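Open House FAQ: Visiting the Nornisix Kitchen Robotics Lab

When is the open house?
One afternoon in June. Doors open at 10 in the morning for school groups and at noon for everyone else. We close at 4.

Where do I go?
Use the Benavides Street entrance. The main Fullilberg gate is for deliveries only, and the guard there will send you back around the block.

Do I need a ticket?
Yes, but it's free. We have 700 places. Last year more than 900 people asked to come, so please cancel if your plans change.

What will I see?
There are two parts. Downstairs, the Drornov arm does simple pick-and-place work on a bench, and visitors can take a turn at the controls. Upstairs, we show our cooking tasks in simulation on a large screen. A staff member runs the tasks and takes questions as they go.

Will the robot cook real food?
No. All of the cooking is simulated this year. We don't have a vented kitchen in the building, and the fire permit for a gas range takes longer than we had.

What does the simulated kitchen look like?
It is set up like a home kitchen, with wooden cabinets, a gas range and a hood over it. The arm works over the burners and reaches into a pot with its gripper. 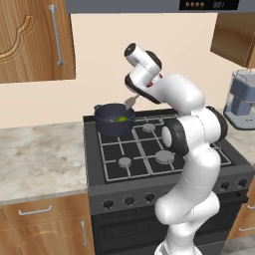

Each run starts from a slightly different layout, so the arm can't just repeat one stored motion. Some runs fail. We leave those in — visitors tend to ask better questions after a miss than after a clean run.

Can I try the simulation myself?
Yes, on two laptops at the back of the upstairs room. Turns are short when there is a line. Children under 10 need an adult with them.

Can I take pictures?
Yes, in both demo rooms. Please don't photograph the whiteboards in the hallway.

Is there parking?
Street parking only. The bus stop is across from the entrance.

Is the building accessible?
Yes. The elevator is to the left of the front desk and goes to both floors.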